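Our house rules for the arms
Last updated May 3, 2019
14 shares | 2 comments

So the rules sheet is finally up on the wall at Oststead, and I've already crossed one out! We started with 47 of them – far too many – and I still can't recite half.

The ones I'd fight for are dull. Hands off the table before anyone touches the controls. Fingers kept well above the wood until you mean to pick something up. Say "moving" out loud, even if you feel daft (I do, every time). And use the same toy blocks for every task, so one person's notes make sense to the next.
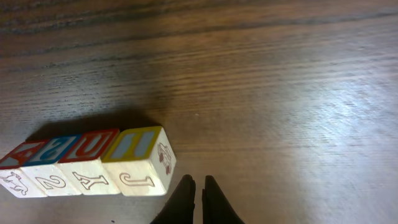 Alphabet blocks on the wood table:
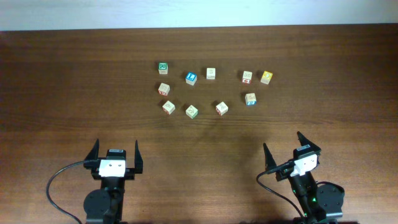 Busisiwe Sithole wrote in to say that calling out "moving" is fine until two people do it at once, and that each arm ought to have its own word. Fair point. I'm trying "left" and "right" until July, and if it sticks it goes on the sheet in pen. The rule about mugs stays, whatever Fernanda Nogueira tells you.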